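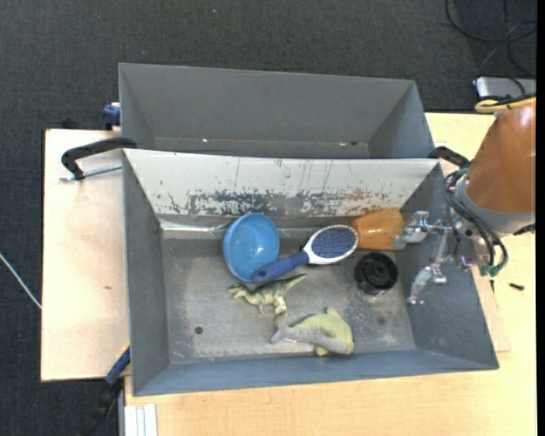

Handicap nach Sieg im Ausgleich: ab wann gilt das neue Gewicht?

Tusdale
Stute, GAG 39, hat im Juli über 1.677 m gewonnen. Nächste Nennung war schon vor dem Sieg abgegeben. Zählt dort die alte Marke oder kommt Aufgewicht dazu?

Holleo
Aufgewicht. Steht in der Ausschreibung unter den Gewichten, meist mit Stichtag.

Flulmont
Kommt auf die Ausschreibung an. Ohne Klausel bleibt das veröffentlichte Gewicht. Die neue Marke (vermutlich fast 40) gilt erst für spätere Nennungen.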